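Kleine Tüten, großer Tisch - unser Tauschabend mit Knabberzeug

Jedes Jahr im Juli, wenn die meisten schon ans Kofferpacken denken, treffen wir uns noch einmal bei Signe Toft, und jeder bringt mit, was er im Laufe der Monate an kleinen Packungen gesammelt hat. 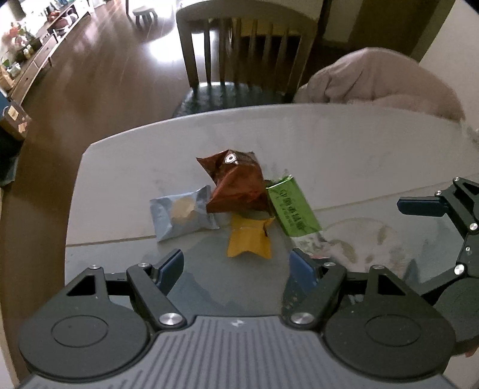 Angefangen hat das Ganze mit einer Reise von Signe, von der sie so viele Tütchen mitbrachte, dass der Koffer auf dem Rückweg kaum noch zuging (und es war kein kleiner Koffer!). Sie rief damals kurzerhand Thaddäus Wyss und mich an, wir saßen bis nach Mitternacht in der Küche und haben alles durchprobiert, was sich öffnen ließ. Seitdem ist der Abend jedes Mal ein bisschen größer geworden, und weil immer wieder gefragt wird, ob es davon etwas zu sehen gibt, kommt nun endlich unsere kleine Galerie. Klein ist sie wirklich, denn wir sind beim Essen keine fleißigen Fotografen. Dafür habe ich umso mehr dazu aufgeschrieben, man kennt mich ja.

Vier Päckchen auf dem weißen Tisch: hinten das rotbraune aus Folie, das größte von allen, daneben ein blassblaugraues und ein knallgrünes, und ganz vorn das kleine senfgelbe. Ich mag diese Farben zusammen sehr, sie erinnern mich an die Kramläden meiner Kindheit, in denen man vor dem Regal stand und sich einfach nicht entscheiden konnte.

Beim grünen bleibe ich jedes Mal an der Schriftspalte hängen, die sich längs darüberzieht. Das rotbraune ist herrlich zerknittert und steht trotzdem aufrecht da, mit einem weißen, rundlichen Logo oben. Und wer wie ich eine Schwäche für Kleinigkeiten hat, schaut sich die gezackte Kante am grünen an - solche Ränder schneide ich seit Jahren ab und klebe sie in mein Notizbuch, sehr zum Vergnügen meiner Familie.

Wie so ein Abend bei uns läuft, ist schnell erzählt, auch wenn ich es selten schnell erzähle. Jeder legt seine Sachen in die Mitte, dann wird der Reihe nach gezogen, und wer zieht, muss raten, ob es süß, salzig, sauer oder scharf wird. Geschummelt wird dabei reichlich. Mathias Aigner liest heimlich die Rückseiten, und Antonina Bondarchuk erkennt angeblich alles schon am Rascheln, was ich ihr inzwischen beinahe glaube. Erst nach dem Raten wird aufgemacht und geteilt, notfalls mit dem Obstmesser, denn bei manchen Tütchen ist für sechs Leute wahrlich nicht viel drin.

Notiert wird auch, in einem Schulheft mit dem schönen Titel »Irkudine«. Das war ursprünglich ein Verschreiber von Thaddäus, den heute keiner mehr entziffern kann, und der Name ist einfach geblieben. Im Heft stehen Noten von 1 bis 6 wie in der Schule, dazu Bemerkungen, manche davon nicht druckreif. Die einzige glatte 6 ging bisher an ein Lakritzpulver, das Bergþóra Blöndal mitgebracht hatte. Sie selbst gab ihm eine 2 und war tagelang ein wenig gekränkt, bis wir zur Versöhnung eine ganze Dose davon bestellt haben, 500 Gramm, und die steht immer noch bei mir im Schrank. Falls jemand Bedarf hat, bitte melden, ich verschicke auch!

Die leeren Hüllen werfen wir übrigens nicht gleich weg. Ausgewischt und glattgestrichen kommen sie in ein Album, und an langen Winterabenden blättere ich gern darin und weiß bei fast jeder Seite noch, wer neben mir saß und das Gesicht verzogen hat.

Wer beim nächsten Mal dabei sein möchte, ist herzlich willkommen. Wir treffen uns wieder an einem Montag, gegen Abend, und mitzubringen sind zwei Päckchen pro Person, möglichst etwas, das die anderen noch nicht kennen. Für Tee, Wasser und trockenes Weißbrot ist gesorgt - das Weißbrot werdet ihr brauchen, falls Antonina wieder für die scharfe Abteilung zuständig ist.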